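How many handheld grippers should I budget for to start?
Posted in Buying and Budgeting

Shobha Pillai

Hi all! I'm trying to put together a spending plan before October and I keep going in circles, so I'm hoping somebody here has been through it.

We're a very small shop (4 people, me included) and we pack little metal parts into cardboard boxes. We'd like to get an arm to do some of that eventually. The arm itself I've got quotes for. What I can't work out is the step before it – recording people doing the job with handheld grippers so there's something to train on. One seller says buy a single pair and share it, another wants to sell us three pairs plus a "recording station" with its own table and lights, and the station costs more than all the grippers put together.

So, one pair or more? Do I need the special table? And what are the boring extras that will sneak up on me? I've looked at Denico and Kuso so far. Denico is cheaper but the spare fingers are sold separately, and I have no idea how fast you go through those. We'd be aiming for 200 good recordings of the one task to begin with, if that changes anything.

Ostap Melnychuk

Start with one pair. I mean it! We bought two pairs at Halivbridge last year and the second one sat in its case until spring, because the slow part was never the grippers. It was finding a person with a free hour and then going through the recordings afterward to throw out the bad ones. If I had the money back I'd put it into paid hours for whoever does the sorting.

On the table, please don't buy the station. Any table you already own will do as long as it doesn't wobble and you can get a box and a few parts on it with room for both arms. Ours is a plain white office table shoved against a wall in a room full of other people's stuff. Same kind of deal as this, box at the back and the part standing in front of it:

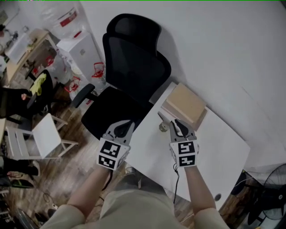 Right gripper going for the small metal part by the box, marker cubes on both.

See the white blocks with the black-and-white squares on them? Put those in your budget. On the set we have, the printed faces get scuffed from being set down on things, and once they're scratched up the tracking gets jumpy. I buy a spare set of faces with every order now. Same with the black fingers, we've replaced ours twice and we aren't rough with them.

And cables, cables, cables. Work out where the cable is going to hang before you pick your spot, and get longer ones than you think. Ours came too short to reach the floor on the far side of the table, so we ended up turning the whole setup around, which meant moving a cabinet, which meant a whole lost morning. Very silly way to spend a morning.

As for the 200, plan on recording more than that. We did 301 to end up with a bit over 200 we were happy with, and the first 20 were pretty much all junk while everybody got used to the feel of it. That was our job and our people, so yours may come out different, but I'd put the extra hours in the plan anyway.

Last thing, ask Denico what the spare fingers cost before you compare the two prices. Once I added a year of spares to both quotes the gap got a lot smaller than it looked on the front page. I ended up with Kuso mostly on account of the shipping being quicker to us.

Yurii Stelmakh

just rent. Bilyk does it by the month, or they did when I asked

Lorraine Pickering

I'd mostly go along with Ostap, but I want to stick up for the second pair a little. If your one pair breaks in week two and the replacement takes a month, you've got four people standing around with nothing to record. What I did was buy one full pair and one extra single gripper, which the seller was fine with once I asked (it wasn't on the website). Check that it can be set up as either left or right first! Mine can, but I wouldn't assume it.

Renting is worth a call too, only read what they say about wear. The contract I was sent had us paying for fingers and marker faces anyway, so over about six months it came to nearly the same as buying.

The other line people leave out is storage. Recordings eat up drives like crazy and you'll want a second copy of everything. I didn't have that in my first plan and had to go back and ask for more money, which was not a fun conversation. Oh, and put in a decent adjustable chair if anybody's going to sit for it. My wrists were sore until we got the height right.

Shobha Pillai

Thank you so much, this is a huge help. I'm crossing the station off – we've got a table in the back that doesn't wobble. Going to ask both places for a price on one pair plus a single, with spare fingers and faces and the long cables listed separately, and I'll call Bilyk tomorrow. I'll post the numbers when they come in.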